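3 December 2023

So I've gone and done it, I've signed up to finish Nan's blanket. If you've been reading since the Jurncombe days you'll know the one I mean (the zigzag monster she started and left in a pillowcase with half the pattern missing). Mum handed it over in July and I've been walking past it ever since, feeling guilty on the way to the laundry.

Orla Ó Flaithearta from my Sunday group reckons I should frog the lot and start fresh. I can't! Nan's tension is all through it, you can feel where she got cross with the telly and pulled everything tight. So I'm keeping her rows and adding mine, and if there's a visible join then there's a visible join.

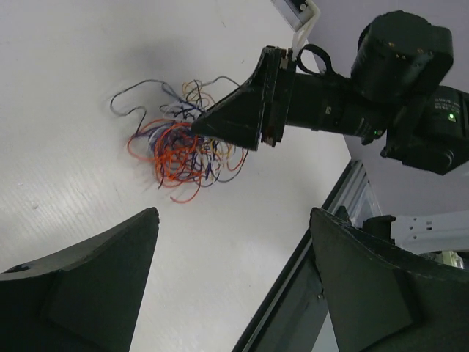 Colour is where I've come unstuck. Nan worked in whatever was on special, so her stripes go mustard, bottle green, a brown I'd call gravy, then mustard again, and half of those shades haven't been made for donkey's years. I've been collecting combinations that shouldn't work and do, and that bundle of bright orange mixed in with black, white and yellow has me completely sold. Orange next to the gravy brown, can you imagine? Kanokwan Yimyam says it'll look like a 1974 motel and I said yes, exactly, put the kettle on.

The maths is less fun. Each row is 416 stitches, and I've lost count so many times that I now put a marker in every repeat and refuse to answer the phone. I've got 606 metres of the mustard, a near enough match in an eight ply, bought with a voucher from Duangkaew (lovely shop, terrible parking). The orange comes in 200 gram balls and I've ordered 2 to begin with.
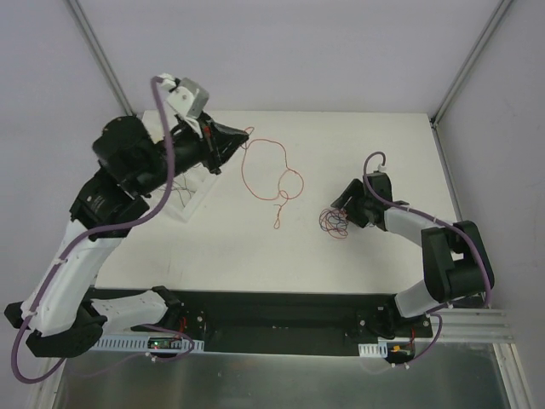
*Two arms over a white tabletop.*

Anyway, the border. I was going to do a shell edge and then Decha Rungrueang showed me her crab stitch, worked backwards, left to right, and my hands simply would not. Three goes and I had a cramp in my thumb. She's promised to sit with me next weekend and I'm bringing the lemon slice as payment.

If anyone has a tidy way to weave in ends on old wool that's gone a bit felty, leave it in the comments, please. I've got a whole pillowcase of them.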